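Forum Maison & Bricole > Rangement et petits espaces > Le coin bureau
Sujet : Plateau brun foncé, murs clairs, et tout ce qui traîne dessus

mirabelle_du_fond
Bonsoir à toutes et à tous ! Je reviens vers vous parce que vous m'aviez si gentiment aidée pour mon entrée, et cette fois c'est la table de travail qui me tracasse. Le plateau brun foncé est beau, je l'aime, mais dès qu'il y a de la lumière on voit le reflet avant de voir le bois. Et puis tout s'y pose : le téléphone, les piles, les vis orphelines... Vous faites comment, vous ? Un vide-poche, un tiroir, de la discipline (là, je ris toute seule) ?

Tonton_Varlope
Bonsoir mirabelle. Pour les piles, une boîte fermée, et on n'en parle plus. J'ai une Orport à 17 casiers, achetée il y a des années, et elle a survécu à deux déménagements. Pour le reflet, déplace la lampe avant de toucher au plateau, ça ne coûte rien.

cafe_froid
Pas d'accord pour la boîte fermée ! Chez nous on ne l'ouvrait jamais et les piles finissaient à côté. Une coupelle basse posée au bord, on lâche tout dedans en passant, et le soir on trie. C'est moins joli, je vous l'accorde, mais ça marche depuis novembre.

Tonton_Varlope
Des piles en vrac dans une coupelle avec des clés et des pièces, non, désolé. Les contacts se touchent et c'est une mauvaise idée, même avec des petites.

cafe_froid
Bon, d'accord, sans les clés alors - je note.

lise-et-les-lattes
Moi j'ai mis un sous-main Plemgate, le gris mat, et le reflet s'arrête net là où il est posé. Par contre on cache le veinage, et sur un plateau foncé c'est un peu dommage. Tu pourrais nous montrer le tien ? Entre brillant et satiné les conseils ne sont pas du tout les mêmes.

mirabelle_du_fond
Oui, bien sûr, j'aurais dû commencer par là ! Le plateau et les murs, puis le téléphone et la pile :
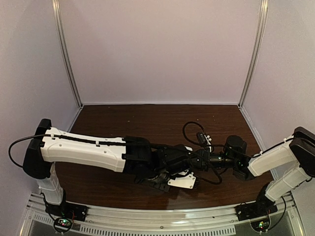
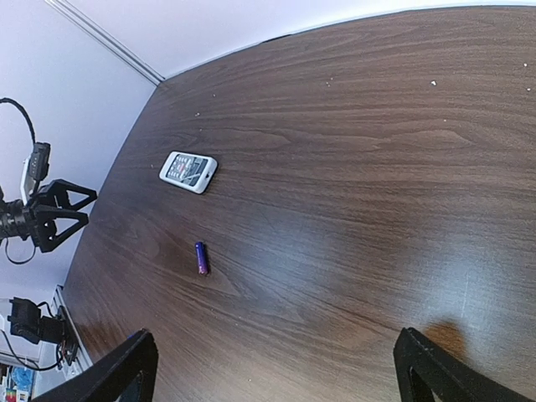
J'hésite donc entre le sous-main de lise et une cire mate, j'en ai repéré une chez Risier en pot de 300 g. Ce qui me retient, c'est que je n'ai jamais ciré quoi que ce soit de ma vie et que j'ai peur de faire des auréoles. Pour les piles je penche du côté de Tonton, pardon cafe_froid !

Tonton_Varlope
Surtout pas de cire sans savoir ce qu'il y a dessous. Sur un stratifié elle ne pénètre pas, elle reste en surface et ça colle. Chiffon microfibre à peine humide, et tu vis avec tes petites rayures.

lise-et-les-lattes
+1 pour le chiffon. Et pour le sous-main, prends la taille en dessous de celle que tu crois vouloir, j'ai dû échanger le mien.

cafe_froid
Je ne suis pas vexé, mirabelle ! Je garde ma coupelle et je mets les piles à part, dans un vieux pot de confiture.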